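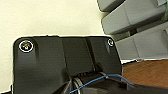 Can you put salt in the soaking water for dried beans, or does it keep them from getting soft?

Salt in the soaking water is fine and most people find the skins come out softer. Old beans, hard water and acid are the usual causes of beans that stay hard.

Pantry and Dry Goods > Beans and Grains > Salt in the soak?

pbramwell
Posted 22 March 2021

I'm asking for a second opinion on the above. My mother never salted beans until they were done and I have done the same my whole life. Last night I made a pot of pintos with no salt at all and they were still chalky after four hours. So the salt can't be to blame this time. I'm at 1,981 feet, which I didn't think was high enough to matter. Well water, if that helps. I soaked them overnight in a big bowl on the counter.

Phyllis Bramwell

drycreek46
It's the well water. Calcium and magnesium hold the skins together. Try one batch with a gallon of distilled from the store and the rest of the same bag with your regular water. If the distilled batch gets soft, you have your answer.

mojeda
Before she buys distilled water she should look at how old the beans are. Phyllis, where did you get them and how long have they been in the cupboard? I had a bag that had sat for years over the stove and no amount of cooking fixed it.

pbramwell
Bulk bin at Siriwardena, the store by the post office. I bought them last July and they have been in a jar since. No idea how long they were in the bin.

mojeda
Then that could be it. The bins there don't turn over fast except for rice and lentils. I buy sealed bags with a date now. On the salt, I use a tablespoon and a half per pound in the soak, drain, rinse, cook in fresh water. Black beans keep their skins on much better that way.

Macarena Ojeda

kettle_lid
I don't agree with the salt soak. I've tried it both ways with great northerns and the salted ones were mushy on the outside before the middle was done. I salt at the halfway point and they come out even.

drycreek46
Great northerns are thin skinned. You can go down to six or seven hours for those. Overnight in salt is long.

kettle_lid
I soaked them five hours. I still didn't like them.

skilletandrye
Has anybody mentioned baking soda? A quarter teaspoon per pound in the cooking water and hard water stops being a problem. My water is so hard it leaves a crust in the kettle and I get soft pintos in 90 minutes.

kettle_lid
Soda makes them taste like soap.

skilletandrye
A quarter teaspoon doesn't. A full teaspoon does. Level it off with a knife.

pbramwell
I should have said there was a can of tomatoes in the pot. I put it in at the start with the onion. Reading back through, somebody put acid in that first answer and I skipped right over it.

mojeda
That would do it all by itself. Tomatoes go in when the beans are already soft. Same with vinegar, lime juice and molasses. If the pot is still in the fridge you can try simmering it again with a pinch of soda, but I wouldn't expect much.

drycreek46
I still say test the water. Tomatoes slow them down, but four hours and chalky sounds like more than one thing.

pbramwell
I cooked two small pots today, half a pound each, from the same jar. No tomatoes in either one. Both soaked in salt water for 11 hours. One had well water all the way through and the other had distilled. The distilled pot was soft in an hour and a half. The well water pot took some 46 minutes longer but it did get there, and the skins were good. So the water is part of it, the tomatoes were most of it, and the salt didn't hurt anything.

kettle_lid
You didn't do an unsalted pot, so you can't say that about the salt.

pbramwell
That's fair. I'm out of those beans now. I'll do an unsalted one with the next bag.

skilletandrye
Try the soda in one of them too. Quarter teaspoon, level.

mojeda
If you have leftovers, freeze them in their liquid in pint containers. Leave an inch at the top.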